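Notes, Friday talk, 10 am slot
How towns name things (and why it goes wrong)

Start without the slides. Don't thank everyone, just go.

Opening. Ask the room: who lives on a street named after a tree that isn't there. Wait for hands. Usually a lot. Mine was Chestnut. Not one chestnut. Pause, let them laugh or not.

Then: names are the cheapest thing a town ever makes and the hardest to take back. A bench you can move. A bad name gets printed on checks, school shirts, the side of the fire truck. Costs real money to undo.

Say what the talk is: three places, one soccer league, and some advice at the end. Twenty five minutes. Questions after, please not during (say this nicely).

PART ONE. VESTDEN

Vestden first because it's the easy one. New development, west side of the county, built on an old seed farm. Developer wanted something that sounded old. Took a surveyor's note, "west den," as in the fox den at the west fence line, and somebody typed a V. Stuck. I love this one, slow down here.

Show the map with the W. Then the map with the V. Let them find it themselves.

Point to make: residents now defend the V. Asked to vote on fixing it, 399 voted to keep it. The yes side didn't come close. People had been there four years by then. Four years is plenty.

Someone always asks if it's Danish. It isn't. Get ahead of it.

Side note if time: the street names inside Vestden are all foxes. Vixen Court. Kit Lane. Brush Road, which people think is about brush, as in bushes. Skip if running late.

PART TWO. SKITNESS

Harder case. Coastal, small, old name. Keep the tone respectful, some folks in the room may be from there.

The problem. Kids get teased at away games. Real estate people hate it, they write "near the harbor" in listings and leave the name off. Business group wanted "Harbor Point." There are already so many Harbor Points. I looked and gave up looking.

What the name means: ness is a headland, that part's fine. The first half is argued over. Could be a word for clean or bright water, could be the other thing. Don't say the other thing. They'll get there.

Read the letter from the retired ferry hand out loud. It's short. "I have been from Skitness in every port I ever tied up in and was never once from Harbor Point." Then stop talking for a second. Don't explain it.

Outcome. They kept the name, changed the sign. Old sign was brown with yellow letters, nobody could read it at dusk. New one has the headland drawn on it. Teasing didn't stop but the town started selling sweatshirts, 600 the first summer, mostly to visitors. Ran out of mediums.

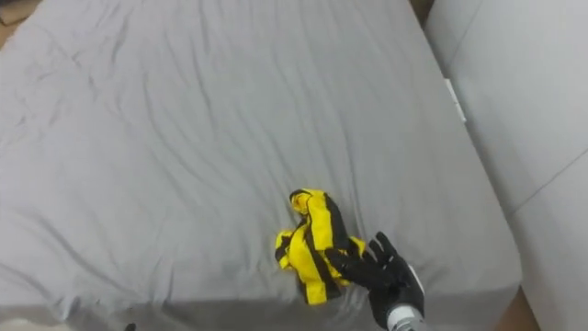
Which gets us to the thing I really want them to take home from Skitness: the complaint was about the name but the fix was about pride. Sign, sweatshirts, a decent web page. Total cost a lot less than a rename. Changing the name would have meant every deed, every water bill, the post office, the nautical chart people. The clerk's list of things with the name on it ran to 1,554 items. Put that number up big, let it sit.

Drink water here.

PART THREE. LURKER CREEK

Locals just say Lurker. Fun one, wakes them up after the number.

Everybody has a story about it. The ghost one. The bootlegger one. The big catfish one, which is the best, do the voice. None have anything written down behind them. Oldest map has it as "Larker," probably a family who had the mill. One bad pen stroke, an A looks like a U, and now there's a creek with a monster.

So do you correct it? County said yes, put up Larker Creek signs. Signs were stolen. Put up again. Stolen again. Third time they put up Lurker and those got stolen too, but by tourists.

Lesson, say it plain: if you have the right spelling and the wrong story, you may lose to the wrong spelling with the good story. Check how this lands. In the spring it got a flat reaction, maybe I rushed it.

Transition: ok so those are places. Now the smaller stuff, because most of you will never name a town but you'll name a park, or a room at the libary, or a ball field.

THE SOCCER LEAGUE BIT

Youth league, ten years back, teams named by color. Red, Blue, Green. Fine. Then two sponsors wanted in, so Red turned into Red Hardware, Blue turned into Blue Dental. Parents yelling "Go Dental." Do the yell.

Next season let the kids pick. Got four teams called Sharks. Had to be Sharks One through Four. The Fours felt bad about it all year.

What worked in the end: a short list made by grownups, final pick by kids. Both groups felt they'd won. I use this for everything now, including dinner.

THE IDAHOSA ROOM

Last one, and the warm one, so leave time. If I'm past twenty minutes cut the soccer stuff, keep this.

Branch library, meeting room, always just "Room B." Used by a tax help group, the quilters, a Saturday reading circle. The reading circle was started by the Idahosa family, met there every week for years, brought their own chairs when the room ran short. When the branch was painted someone put a paper sign on the door, Idahosa Room, in marker. No form, no vote. Staff left it up.

Two years later there's an official naming process and a donor with a check. Big meeting. The branch manager brings in the booking sheets. People had been writing "Idahosa" in the room column the whole time. Not told to. They just did.

Room kept the name. Donor got the reading garden, seems happy out there, it has a fountain.

Point: the name was already in use. All the library had to do was notice. Say that line slowly, it's the one people write down.

ADVICE SLIDE. Keep it quick, they can read.

Say it out loud before you vote on it. Say it angry. Say it over a bad phone line.

Look at the initials. I have a story about the initials, only tell it if the room's in a good mood.

Ask what people call it now. Ask the bus driver, the mail carrier, kids. Don't ask on a form.

Leave it alone for a year if you can. Use a number. See what creeps in.

If you're naming it after a living person, ask them first!! You would think. You would not beleive.

Keep the old maps. Please. Scan them, label the scan, put it where the next person can find it.

QUESTIONS

Likely ones:
What about names that hurt people. Serious answer, different from everything I've said so far. Those should change, and the cost isn't a good enough reason to wait. Don't joke here. Point them to the handout, page two.
Selling naming rights. I'm ok with it for things with a short life. A season, a stage. Put an end date in the contract.
Who owns the fox den story. I got it from the surveyor's notebook at the county office, anyone can go look, ask for the green binder.

Handouts are in the blue folder. Leave the extra ones by the coffee. Get the clicker back to the front desk before lunch.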